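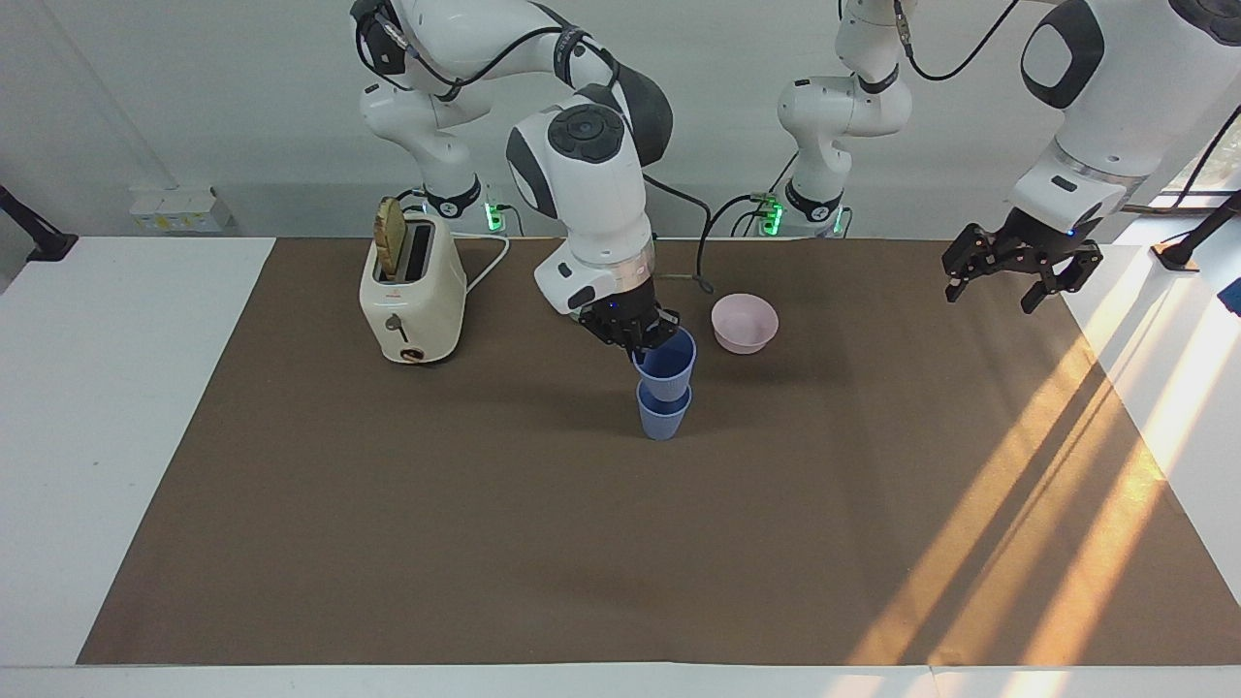 Vasos azules apilados, uno dentro del otro.

Foro Cocina y Hogar > Menaje > Vasos de plástico: ¿alguien se cree lo de "irrompibles"?

uriel_ibarra
Mensaje 1 · Jan 3, 2024
Abro hilo porque estoy cansado de leer lo mismo en todas las fichas de producto. "Irrompible", "apto para lavavajillas", "no coge olores". Compré en agosto un juego de Korklow y ya tengo tres con grietas finas en el fondo. Lavados siempre arriba, programa de 40 grados. ¿Le ha durado a alguien un vaso de plástico más de un año sin ponerse blanquecino?

Houda Salem
Mensaje 2
A mí sí. Los de Civer, de polipropileno, llevan en casa desde que mi hijo iba a la guardería y ahora está en primaria. Feos están un rato, pero rotos, ninguno. ¿Los tuyos no serán de los transparentes rígidos? Esos se agrietan todos.

uriel_ibarra
Mensaje 3
Son opacos. En la base no pone nada, ni triangulito ni número. Que ya me dirás qué confianza da eso.

PerlaCuevas
Mensaje 4
Si no pone el material, yo no lo compro y punto. Y lo de "apto para lavavajillas" en la caja, con un dibujito que cada uno hace como le parece, me lo creo bastante poco. Pedí por correo a la tienda que me dijeran cuántos ciclos aguantaban y me contestaron con un enlace a la misma ficha.

tonantzin_m
Mensaje 5
No estoy de acuerdo con tanto drama. Pagas 3 euros por un vaso y quieres que se lo dejes en herencia a los nietos. Yo uso los de Hinojosa en el patio, se caen, rebotan y a otra cosa.

PerlaCuevas
Mensaje 6
Pues que en la caja ponga "rebota y a otra cosa". Pone irrompible.

Sarahí Zepeda
Mensaje 7
¿Los guardáis apilados? Pregunto porque a mí se me rajaban por el borde y era de sacarlos a tirones, se quedaban pegados por el vacío. Los dejo secar boca abajo y no los meto unos en otros hasta el día siguiente. Desde entonces, ninguna raja más.

uriel_ibarra
Mensaje 8
Los míos se abren por el fondo, así que no me cuadra. Y si un vaso hecho para apilarse no se puede apilar, apaga y vámonos.

Houda Salem
Mensaje 9
Lo de Sarahí tiene su lógica para el borde. Para el fondo miraría el abrillantador o el café muy caliente. ¿Echáis café ahí?

uriel_ibarra
Mensaje 10
Alguna infusión, sí. Tampoco decía la caja que fueran solo para agua fría.

tonantzin_m
Mensaje 11
Ahí lo tienes.

PerlaCuevas
Mensaje 12
Ahí no tiene nada, Tonantzin, es una suposición. Uriel, ¿conservas el tique? Yo reclamaría. Con los de Osterdale me devolvieron el dinero sin preguntar, aunque tuve que mandarles el vaso y el envío me salió más caro que el juego.

uriel_ibarra
Mensaje 13
El tique lo tengo. Escribo a la tienda esta tarde y pego aquí la respuesta, si la hay.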